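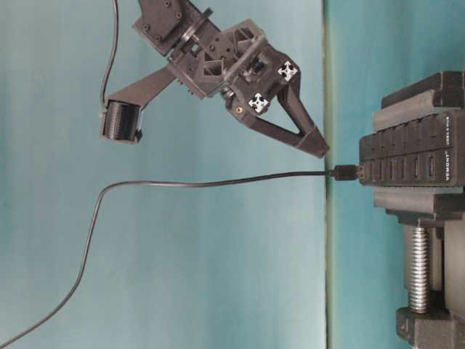
What usually fails first on a thin lead?
The conductors close to the plug, where the cable bends most often.

Wimdale College, Workshop Practice
Unit 5: Leads, plugs and storage
Handout for week two, revised September 18, 2020

Bring this to the practical in Room 11. The leads we use are low-voltage ones with moulded plugs. Mains leads are covered in February and must not be opened or repaired in this unit.

Parts of a lead

The conductors are bundles of fine copper strands. Each has its own insulation, and an outer jacket holds the bundle together. Thin leads are flexible but have less copper in them, so a few broken strands make more difference than they would in a thick one.

The plug is moulded or clamped on to the end. Many plugs have a short sleeve where the cable goes in, called the strain relief. It spreads the bend over a longer stretch of cable. Some small rectangular plugs have very little strain relief, or none that you can feel, and need more care when you pull them out.

Bends

A gentle curve does little harm. A sharp bend stretches the jacket on the outside and squeezes it on the inside, and if it is made again and again in the same place the strands harden and snap. The lead may then work only when held at a certain angle.

If a lead has a kink, do not pull it straight from both ends. Lay it on the bench, hold it either side of the kink and ease the curve out with your fingers. A kink that comes back as soon as you let go should be noted on the check sheet.

Unplugging

Hold the body of the plug and pull in line with the socket. Do not rock it from side to side. If it will not move, look for a catch before using more force.

Coiling

Start at the plug end. Let the lead hang so that any twist can run out of it, then make loops about the width of your hand. Turn the cable slightly between finger and thumb as each loop goes on. Do not wind it round your elbow — this puts a twist in every turn.

Fasten the coil with a fabric tie. Wire ties are not used in this workshop. Leave the plug outside the coil so the next person can see what type it is.

Longer leads are coiled over and under, one loop the usual way and the next turned back on itself. We will practise this in the second half of the session.

Checking

Run the whole length through your fingers, slowly. You are feeling for cuts, flat spots, hard patches and sticky areas. Look at the place where the jacket meets the plug: a gap there means the jacket has pulled back. Look at the contacts for dirt or bent metal.

Faulty leads go in the red tray with a tag. Write what is wrong as well as the word "faulty". Do not put them back on the hooks, even for a short time.

Storage

Hooks on the left are for leads under 2 metres. Anything longer goes in the Vorik drawers, one coil to each section. Spare fabric ties are in cupboard 343.

Before the practical

Read the chapter on flexible cables in the Histgate workbook. Choose one lead you use at home, check it as described above and bring your notes. Leave the lead itself at home.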